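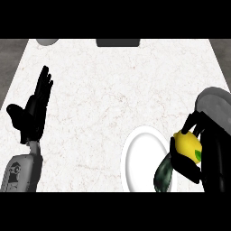
Projects > Funded work > Reports

Progress report to the Gadari fund, 08/12/2022
Prepared by Ulla Isaksson, Plurden kitchens

In this period we continued the work on the two-armed robot for the cold preparation line. All trials are still made in simulation. The right hand can now hold a lemon with the fingers closed over the top. Long vegetables and plates are the next group of objects, and the use of both hands together is not yet solved.

We have run 800 simulated trials, of which 200 were with the new hand settings from Bisero. The results of the new settings are still being checked.

For the staff, the plan has changed a little. Zarmeena Sial met with both shifts. Two persons from the line will learn to set up and supervise the robot, and their hours stay the same. Several colleagues were worried that the pace will be decided by the machine. We have agreed that the line leader decides it, and this is now written in the work instruction.

We ask to move the first test in the real kitchen to February, as the safety fence from Sutanto is delayed.

Contact: Plurden project office | Back to top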